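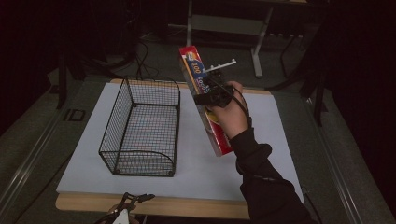 Figure 2. Tall box held upright beside an empty wire basket on a white work board.

Section 2: Setting Up Your First Baskets

By now you should have the Samen pantry program installed and the Bondis label printer plugged in and showing a steady green light. If the light is still blinking, go back to the section on the printer and have another look at the paper roll, and then come join us again. There is no hurry. Most people set up one shelf the first evening and leave the rest for a rainy afternoon, and that works very well.

In Samen, a basket is any container that holds things you want to keep track of. It can be a wire basket, a drawer, a shoe box, or half of a shelf with a strip of tape down the middle. The program treats them all the same way. What matters is that each one has a name and a label, and that you can lift it or reach into it without moving three other things first.

Before you begin

Pick one shelf and empty it. Wipe it down while you're at it (you will be glad you did) and set everything that was on it onto a table with good light. Have your empty baskets close by, along with a pencil and the tablet or laptop that runs Samen. If you share the kitchen with other people, this is a nice moment to ask what they call things. A basket labeled "Baking" is no help to somebody who has always called it "the flour shelf."

Caution: Do not put the label printer on the stove top, even when the stove is off. The feet of the printer are soft rubber and will mark.

Making a basket

1. Open Samen and choose Places from the left-hand menu. If this is your first time, the list will be empty except for a place called Unsorted. Leave Unsorted where it is. It can't be deleted, and you will be using it later.

2. Choose New Place and type a name for the room, such as Kitchen or Back Hall. Press Save.

3. With the room selected, choose New Basket. Type a short name. Names can run to two lines on the label, but one line is much easier to read from across the room.

4. Pick a size: Small, Medium or Large. The size only changes how the basket is drawn on the shelf map, so don't fret if yours falls somewhere in between.

5. Choose Print Label. The Bondis will whir for a moment and feed out a single label. Wait for the click before you tear it, and tear downward.

6. Attach the label. On flat surfaces, peel off the backing and press it on. On wire baskets, leave the backing in place, slide the label into one of the clear sleeves from the accessory bag, and fasten the sleeve to the front with the two ties.

Note: Extra sleeves are sold in packs by Thorlacius under the name Dromden Clear. The older Dromden sleeves, the ones with the gray rim, are a little too narrow for the current labels. You can trim a label to fit, but please trim the left side and leave the code on the right alone.

Filling the basket

Now for the part most people enjoy. Take the items from the table one kind at a time, beginning with whatever you have the most of.

7. Scan the label on the basket. Samen will show the basket's name at the top of the screen, and anything you scan from this point on will go into it.

8. Scan the barcode on the first item. If the program knows it, the name will appear by itself. If it doesn't, type a name in your own words. "Good rice" is a perfectly good name if everyone at home knows which rice you mean.

9. Enter how many you have. For packages that hold a number of pieces — tea bags, trash bags, coffee filters — you can count either the package or the pieces. We suggest counting the package. Few of us have the patience to enter every coffee filter, and the program will believe whatever you told it last.

10. Put the item in the basket. Tall boxes do best at the back, standing up, with the side you recognize facing you.

11. When the basket is full enough, press Done. Leave some room at the top so that a hand can get in.

Repeat these steps for each basket on the shelf. If you find something that has no sensible home, scan it into Unsorted and set it aside. Unsorted may grow for a day or two. That is what it's for.

Caution: Keep wire baskets of jars and bottles on the lower shelves. A full basket of glass is heavier than it looks, and the handles are meant for pulling forward, not for carrying down a flight of stairs.

How much will it hold?

A single household file in Samen can hold up to 3,000 items in 768 baskets. That is more pantry than most of us will ever own. You may notice the search getting a little slower once you pass 1,000 items. If it bothers you, open Settings, choose Tidy File, and let it run while you have your supper. Please leave the program open until the message says Finished.

Changing your mind

Baskets can be renamed at any time. Choose the basket, choose Edit, type the new name, and print a fresh label. The code stays the same, so the old label will still scan properly even if the words on it are out of date. Skarphéðinn Laxdal, who wrote the first edition of this guide, kept a basket marked "Soup" for years that held nothing but candles and string, and it scanned just fine.

To move a basket to another shelf, drag it on the shelf map. Everything inside goes along with it. To empty a basket without deleting it, choose Edit and then Empty; the items will go to Unsorted, where you can sort them out over a cup of coffee.

If a label won't scan

Try it again in better light, and hold the scanner a hand's width away. Smooth out the sleeve if it has buckled. If the label has gone pale, which can happen near a sunny window or above a radiator, print a new one and throw the old one away. When even a brand-new label won't scan, turn to the section on cleaning the print head.

Once your first shelf is done, go on to Section 3, Shopping Lists and Reminders.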